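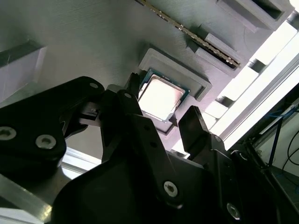
El club de robótica de Jutby abre su taller al público una tarde de julio, y este año fuimos a verlo. Lo dirige Valdemar Lauritsen, profesor de tecnología, y ocupa la planta baja de la antigua escuela. El proyecto de los mayores se llama Flikari y consiste en montar y desmontar piezas de ordenador con un brazo robótico. El procesador descansa en un marco cuadrado de un panel gris impreso en 3D, con el módulo de memoria en su ranura, algo más arriba. Las dos piezas van al mismo panel para que el ejercicio sea siempre igual.

Inicio | Rutas | Talleres | Agenda | Contacto

Los alumnos preparan la prueba de Flarwood, que da 300 puntos por el procesador y 100 por la memoria. En total, 400. Cada equipo tiene 3 intentos. Según Lauritsen, lo difícil es la aproximación – los dedos de la pinza tienen muy poco sitio junto al marco.

La visita empieza a las cinco y es gratuita. Hay poco espacio y conviene llegar pronto. Aparcamos detrás de la iglesia.

Archivado en: Visitas, Ciencia y escuela

Buscar en el sitio… Buscar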